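The Upper Floor at Lockyer

When Kirsty Te Moana took the lease on the upper floor at Lockyer, she had 2,420 square feet, white walls and a beam nobody could move. She decided to keep the beam and spend the money on light.

"First I bought lamps, then I bought chairs," she told me on a Tuesday, at four in the afternoon, when the sun is already weak in December.

The plan came from Bronwyn Goodwin of the small studio Clallosari. She wanted people to stay in the open part, and to go behind glass only when they need to sit and talk. So the meeting room has a large window with black frames, and the railings on the mezzanine are black also.

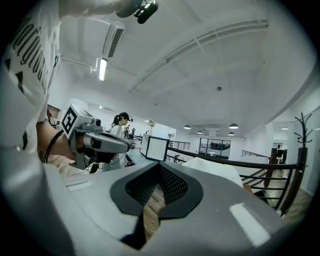
The floor was the longest discussion. Bronwyn asked for wood in a warm brown, Kirsty was afraid of scratches. They tried two samples for 40 days, with shoes and chairs going over them, and the warm one won. The long counter is pale gray and stays mostly clear - this is a house rule, and Ewan Halliday at the nearest desk is strict with it.

Above, the ceiling is painted white together with the walls. The pendant lamps are dark and round on top, and they hang in a loose row. Brodie Sheehan, the electrician, wanted them perfectly straight. He still mentions it.

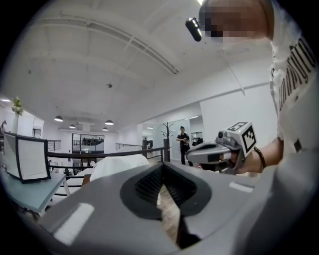
Dark pendant lamps under the white ceiling and its long beam, upper floor, Lockyer.

Next year Kirsty wants more plants. For now there is a small one at the far wall, and Ataahua Cartwright waters it before she goes home.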